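A guerra dos chinelos à porta de casa

Há casas onde se discute por dinheiro. Na minha discute-se por chinelos. Quem entra, descalça-se, e o calçado fica a boiar no corredor como barcos sem dono, até alguém tropeçar de noite a caminho da cozinha (eu, quase sempre) e acordar o prédio inteiro.

Durante anos jurei que o problema era falta de espaço. Comprei um cesto, que engolia tudo e devolvia pés trocados. Depois comprei um móvel fechado, lindo, de portas de correr, que ninguém abria! Em junho desisti e liguei ao Mwangi Minja, que desenha entradas de casa no ateliê Fandholm e tem uma paciência de santo para gente como eu. Ouviu-me a queixar-me durante uma boa meia hora e respondeu com uma frase só: «Prateleira aberta, à altura da mão, e chinelo que se veja.»

Achei pouco. Mas fui ver e percebi a ideia – madeira clara, estrutura escura, nada de portas, e cada par com o seu sítio. Os brancos de tira larga em cima, os cor-de-rosa claros na prateleira de baixo. Até eu conseguia arrumar aquilo. 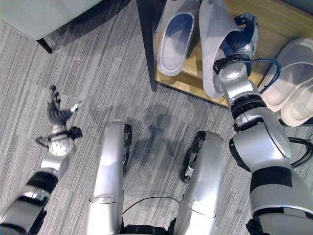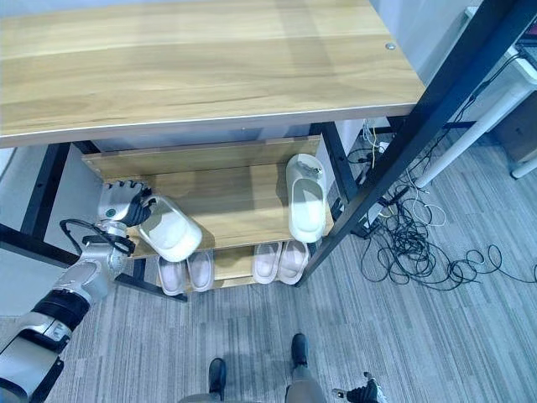

Chinelos brancos de tira larga na prateleira de madeira; na segunda fotografia, os cor-de-rosa ficam por baixo.

O truque, diz o Mwangi, é pegar no chinelo e pousá-lo logo direito, com a biqueira para o fundo. Parece mania, eu sei, mas experimentem calçar um par virado ao contrário às sete da manhã, com uma chávena de café na mão. Outra regra dele: chinelos de visitas e chinelos da casa nunca na mesma prateleira. Cá em casa as visitas ficaram com a de baixo, e a minha sogra, que não se baixa por princípio, passou a trazer os dela num saco.

Também aprendi a gostar do vazio entre os pares. Eu enchia tudo até à ponta e depois, claro, o primeiro que tirasse um chinelo deitava três ao chão. Agora deixo folga e passo um pano húmido na madeira quando me lembro, ou seja, menos vezes do que devia.

Se o corredor for estreito, meçam antes de comprar e contem com a porta aberta! Eu não contei, e a primeira estante acabou na varanda, com vasos de manjericão. E lá continua.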